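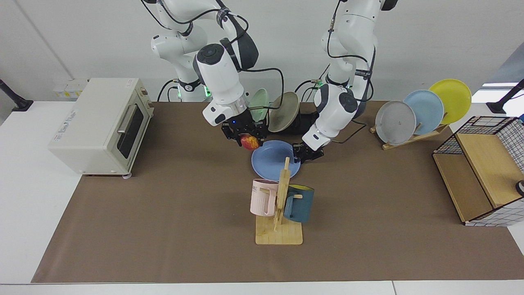

Search this board Advanced search Go

Mug trees: are they worth the worktop space?
Last updated November 2025

tealandtoast
Right, I've gone and done it. After years of stacking mugs in the cupboard two deep and losing a handle every few months, I bought a wooden mug tree and I am ridiculously pleased with it! Plain pale wood, square base, pegs up the post. It lives on our kitchen table along with the toaster oven, because the worktop is 32 cm deep at that end and nothing fits on it.

So far I've got two mugs on it, the pale pink and the dark teal one with the yellowy rim (my favourite mug of all time, please nobody drop it). The plates have moved out of the cupboard too. The green and the beige-brown stand on edge, in or up against that black thing, and the blue one is the everyday fruit plate.

My question is how many mugs you lot hang on yours before it starts leaning. And do you put heavy ones at the top or the bottom?

pegleg_pam
Oh lovely, welcome to the club! Heavy at the bottom, always, and hang them in opposite pairs. Mine is a Pletau one and it'll take a full load quite happily so long as I fill both sides at once. Take two off the same side and over it goes.

Londell_Lad
Going to be the grump. I had a mug tree for 10 years and gave it away in June. Everything on it gets dusty, and if you cook anywhere near it you get that sticky film on the outside as well. Mugs belong in a cupboard, upside down. And you've got yours out by a toaster oven, so crumbs too.

pegleg_pam
Only if you never use them! Mine go round so fast the dust doesn't get a look in. How many mugs do you own, Lad?

Londell_Lad
16. There are two of us.

pegleg_pam
Well there's your trouble.

Merle Hoani
I love this thread already. We've got five hooks under a shelf instead, which does the same job and leaves the table clear, but I do miss the tree. There's something so cheerful about the colours all being out. Teal and pink together sounds gorgeous.

One thing on the plates. If your holder is the sort with wide slots, put the bigger plate at the back and lean the others the same way. I had mine leaning any old how and the rims were knocking each time I pulled one out, and I chipped a really nice green one that had been my aunt's. I've still got it, it goes under a plant now.

tealandtoast
Ooh, thank you Merle, I'm off to check which way mine lean. The beige one definitely tips back. The green I'd have to look.

Lad, fair point about crumbs, though I've got a big brown mat over the table and it just gets shaken out of the back door. I did try the tree on the bare table first and it skated about whenever I unhooked a mug. On the mat it stays put.

jollthorpe_jen
Mat is a good shout. I stuck felt pads under mine and they made it worse, it slid all the way along the worktop! Cork was better. You can cut up an old coaster.

Does anybody hang theirs by the handle with the mug tilting down, or straight? My pegs are angled up quite steeply and the big mugs tip right over, which looks a bit drunk but does mean they drain.

pegleg_pam
Tilted. I hang them damp, I admit it. Stick a saucer under the tree if you do, or the base goes grey. Mine has a ring on it that I've sanded twice.

Londell_Lad
Damp mugs on a wooden tree. I give up on you all.

Merle Hoani
I'm with Lad on that bit, sorry Pam. Dry them first! I rubbed food-safe oil into ours when it was new and again every few months, and the wood came up beautifully, but it still didn't like standing in drips.

tealandtoast
Noted, tea towel first, then the tree. Which oil, Merle? I've only got the stuff I use on my chopping board.

Merle Hoani
Chopping board oil is just what I used. Thin coat, leave it overnight, wipe off what hasn't soaked in. Do the pegs as well, they get handled the most.

bolger_road
Slightly off topic but where did you find the plate holder? I want a black one and all I can find locally is bare wire that scratches.

tealandtoast
Charity shop I'm afraid, no label on it. I'll have a look for another next time I'm in and send you a message if one turns up!

jollthorpe_jen
If you see two I'll have the other, please. Mine currently lean on the bread bin.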